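Fenugreek leaves, fresh or dried?

leekandlentil
6 February 2022
I finally cooked with fresh fenugreek leaves and I'm completely hooked! Jalari (the little grocery near me) had big bunches, so I bought 2 and made potatoes with 300 g of leaves, cumin and a green chili. Bitter, yes, but in a lovely way, and the whole apartment smelled like maple syrup.

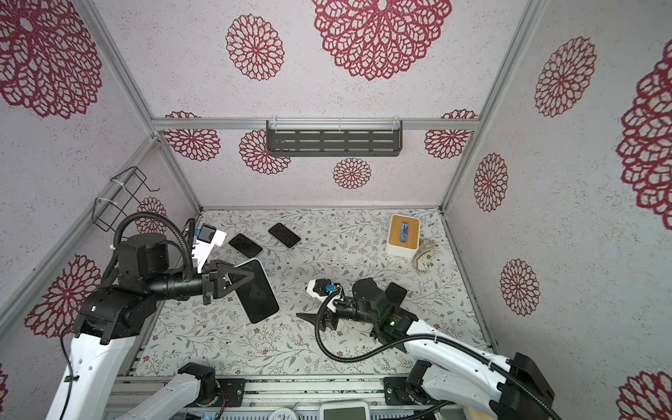
My question is about dried. I've had a jar from De Smet since December and it tastes like hay to me. Does anyone really swap one for the other?

potlid70
All the time. Crush it between your palms and add it right at the end. 100 g fresh is way more than I'd use for two people, never mind 300!

leekandlentil
It shrinks like spinach, I promise. We finished the pan.

saltybeet
Have to disagree with potlid70. Dried is great in a creamy sauce, but in potatoes you want the real leaf. Pick off the thick stems and salt the leaves for ten minutes if the bitterness bothers you.

potlid70
Salting takes out the best part!

bakesalot
Try it in flatbread dough too, so good with yogurt. I use Bakport flour and a Sidero pan, medium heat.

leekandlentil
Ooh, flatbread tomorrow then. Do you chop the leaves first?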